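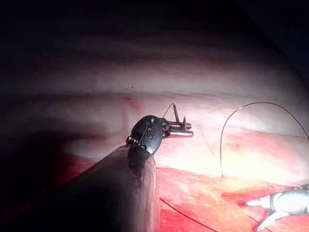 Why Does a Scab Itch?

You fall off your scooter, your knee bleeds a little, and a few days later there is a crusty brown lid on it that itches like mad. What is going on under there?

Blood carries tiny bits called platelets. When your skin tears, they rush over and stick together – a bit like wet leaves in a drain – and make a plug. The plug dries, and now you have a scab.

Underneath, your body is very busy! New skin cells creep in from the edges until they meet in the middle. As the skin heals it gets dry and tight, and the nerves there send little messages to your brain, and your brain says, "Scratch!"

Please try not to. If you pull the scab off too soon, germs can get in and the new skin may have to start over. Pat around it with a cool, clean cloth instead, and ask a grown-up to look if it gets hot, puffy or very sore.

Try this: draw your scab every 3 days and see how it changes.

Written by Sixten Magnusson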